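Questions fréquentes – Location de vaisselle et de matériel de réception

Vous trouverez sur cette page les réponses aux questions que nous recevons le plus souvent au dépôt Ternel. Pour une demande particulière (mariage de plusieurs jours, salle sans accès camion, livraison à l'étranger), écrivez-nous par le formulaire de contact.

Comment passer commande ?

Tout se fait par devis. Vous indiquez la date de l'événement, le nombre de convives et les articles souhaités, et nous vous envoyons une proposition sous deux jours ouvrés. Le devis est valable trois semaines. La commande est ferme à réception du devis signé et de l'acompte.

Y a-t-il un minimum de commande ?

Oui, 50 euros hors livraison pour un retrait au dépôt. Pour les commandes livrées, le minimum dépend de la distance et figure sur le devis.

Combien de temps à l'avance faut-il réserver ?

De mai à septembre, comptez deux mois. Les séries les plus demandées, en particulier l'assiette Luangrath à bord bleu, partent souvent dès avril pour tout l'été. Le reste de l'année, dix jours suffisent en général.

Peut-on modifier les quantités après la signature ?

À la hausse, jusqu'à la veille du retrait, dans la limite du stock. À la baisse, jusqu'à huit jours avant. Passé ce délai, les articles réservés sont facturés même s'ils ne sont pas emportés.

Combien de pièces faut-il prévoir par personne ?

Pour un repas assis avec entrée, plat, fromage et dessert : quatre assiettes, deux fourchettes, deux couteaux, une cuillère, un verre à eau et deux verres à vin. Ajoutez une flûte si vous servez un vin effervescent. Nous conseillons de prendre 5 % de pièces en plus, et davantage pour les verres si l'apéritif se tient dehors.

Quelle est la durée de location ?

Le tarif affiché couvre trois jours, jour de retrait et jour de retour compris. Chaque jour supplémentaire est facturé à un cinquième du tarif de base. Un retour anticipé ne donne pas lieu à remboursement.

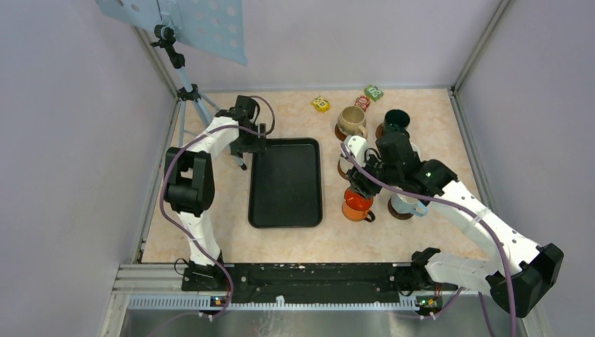
Les locations longues, à partir de deux semaines, font l'objet d'un tarif à part. Elles concernent surtout les restaurants en travaux et les tournages. Pour ces dossiers, demandez Nermin Kılıçarslan.

Faut-il rendre la vaisselle lavée ?

Non. Le lavage est compris dans le prix pour les assiettes, les verres et les couverts. Nous demandons seulement que les restes soient vidés et que chaque article retrouve son casier d'origine. Les plats de cuisson, les percolateurs et les chauffe-plats doivent en revanche revenir propres. À défaut, un forfait de nettoyage est appliqué par appareil.

Et les nappes ?

Rendez-les sèches et secouées, dans le sac fourni. Ne les lavez pas vous-même : un lavage trop chaud fixe les taches de vin. Les traces de bougie sont traitées par notre blanchisseur sans supplément, les brûlures et les déchirures sont facturées au prix du neuf.

Que se passe-t-il en cas de casse ?

Les pièces cassées ou manquantes sont facturées au prix indiqué dans la colonne de droite du devis. Gardez les morceaux, ils facilitent le comptage. Une assiette ébréchée compte comme cassée – nous ne pouvons pas la relouer. Le comptage est fait au dépôt après le retour et le résultat vous est envoyé par courriel.

Quel est le montant de la caution ?

Elle correspond au quart de la valeur à neuf du matériel. Elle peut être versée par chèque ou par empreinte de carte bancaire, et elle est libérée dans les cinq jours qui suivent le comptage.

Livrez-vous ?

Oui, dans tout le département. La livraison se fait au rez-de-chaussée, au pied du camion. Le portage à l'étage ou à travers un jardin est possible, mais il doit être demandé au moment du devis. Pensez à nous signaler les rues étroites et les portails bas.

Prenez-vous en charge les très grands événements ?

Notre stock permet de servir jusqu'à 3000 couverts dans la série blanche Hultard. Au-delà de mille, nous demandons une visite préalable du lieu. Cauã Queiroz s'occupe de ces visites et établit avec vous le plan de déchargement.

Peut-on voir la vaisselle avant de réserver ?

Oui, sur rendez-vous, entre 14 h et 18 h. Vous pouvez apporter votre nappe ou un échantillon de tissu pour juger des couleurs. Il est aussi possible d'emprunter une pièce de chaque modèle pendant deux jours, contre un chèque de caution.

Quels moyens de paiement acceptez-vous ?

Virement, carte bancaire et chèque. Les collectivités peuvent régler par mandat administratif, sur présentation d'un bon de commande.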